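December 21, 2020

Trays and plates, day one of the canteen job. Writing this fast, have to be out by five.

Jadetby order came in short. Asked for both tray colors, got the green ones and a note saying the gray ones are February. Fine. Green for everything then. Labels already printed with GRAY on them, will cross out by hand.

Plates: the plain white Felatska ones, raised rim, no pattern. Washed the whole lot before starting – the packing paper leaves a dust on them that you only notice when your fingers go dry. Two had chips under the rim, pulled those, they're on the window shelf with tape on. Don't put them back in the stack.

Weighed the clean stack on the bench scale, 3,058 g. Wrote it on the box lid as well. If it comes up light later somebody has taken a plate for lunch again.

Surface first. White tabletop, wiped down with the mild stuff (NOT the orange spray, leaves a film and the trays skate on it). Let it air dry, no towel. Tried the towel last week and had lint under everything.

What we're trying to settle: where a plate should go on the tray so that there's still room for a bowl and a cup, and so the tray doesn't tip when it's carried from one side. Hnatiuk want a one page sheet for their serving staff. They don't care about the numbers, they want "put it here".

Tried so far:

- plate dead center. Looks right, useless. Bowl won't fit flat on either side, it rides up on the lip.
- plate against the near edge. Good for the person eating, bad for the person carrying. Thumb ends up in the food.
- plate toward the far edge and over to the left. Leaves a big clear stretch on the right. Best so far.

Stayed with the third one for the rest of the afternoon. One plate, nothing else on the tray, just to get the position settled before adding the rest.
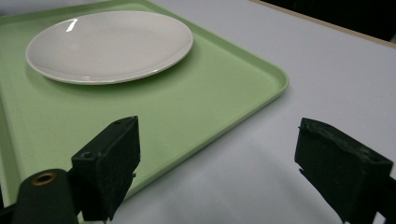 Sorcha Egan thinks far edge is wrong for anyone sitting down, they'd be reaching over their own cup to get at the main, and she'd sooner turn the whole tray around at the table than train people to load it that way. Also says the old Futanano trays had a molded ring for the plate and everybody hated it becuase the plates got swapped and the ring was the wrong size within a year.

Fair point on the reaching. Turning the tray works, tried it at the low table. Carry with plate at far side, set down, half turn, plate is in front of you. Adds a step though. Staff will skip it when the line is long.

Load test, bowl and cup added on the right:

- bowl with water, total added 800 g. Tray sits flat, carries OK two handed.
- bowl plus full cup plus the heavy cutlery roll, 1,053 g. Right side wants to drop. Not terrible. Noticeable on the stairs.
- moved plate a thumb's width back toward center, same load. Better. Bowl still fits flat, just.

So the answer is probably far side, left, but NOT jammed up against the lip. Leave a finger gap. Need to draw that on the sheet as a finger, people won't measure.

Sliding: with the plate dry on the tray it stays put at a gentle tilt. With a wet foot ring it goes early, and goes all at once. Tell Hnatiuk the plates have to come off the rack dry. They will say they do. They don't, I was there.

Noise – setting the plate down hard on the tray is loud in a small room, the ring carries. Liner paper kills it but slides worse. Skip the liner for now.

Total handed over on the serving cart when full came to 2,286 g per tray with the big bowl, which is over what they asked for. Not our problem but I'll mention it.

To do tomorow:

- repeat the load test left handed
- try the smaller bowl, the one with the flat foot
- cross out GRAY on the labels
- ask Jadetby if the gray trays have the same corner radius, if they don't the cart rails need checking again
- draft the sheet, two drawings max, Sorcha to look at it before it goes out

Tray drying on the rack by the sink, plates back in the box with paper between. Scale is off. Key's on the hook.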